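Enter search terms
Print this page | E-mail this thread

Fold or scrunch?

hovley92: Dish towels. My wife folds them in thirds, I scrunch them in the drawer. Who's right?

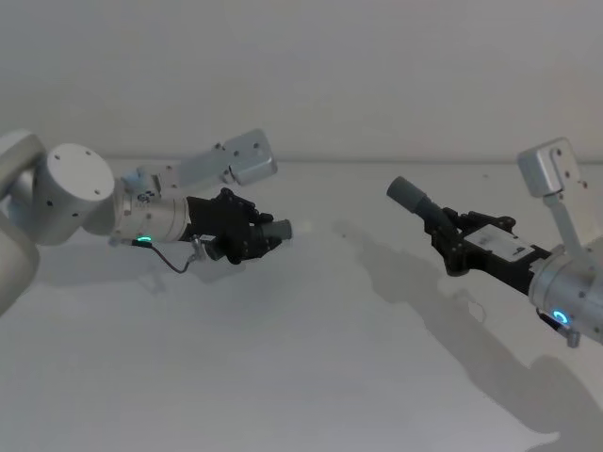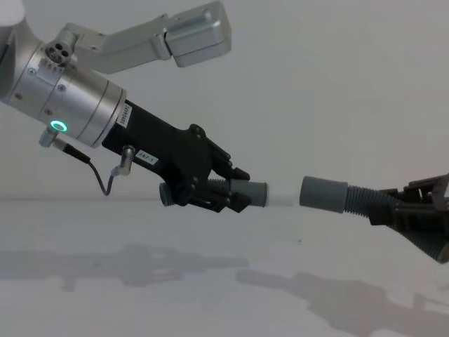 She says folded ones stack better. I say the drawer closes either way.

Lina Aoun: Fold. We have 7 in a drawer and I can find the one I want.

Oksanen: Disagree. They get used and washed the same day — folding is wasted time.

Lina Aoun: It takes two minutes.

stistar: Roll them. My mother did it that way and so do I.

Oksanen: Rolling is folding with extra work.

hovley92: She has read this and is now refolding the drawer.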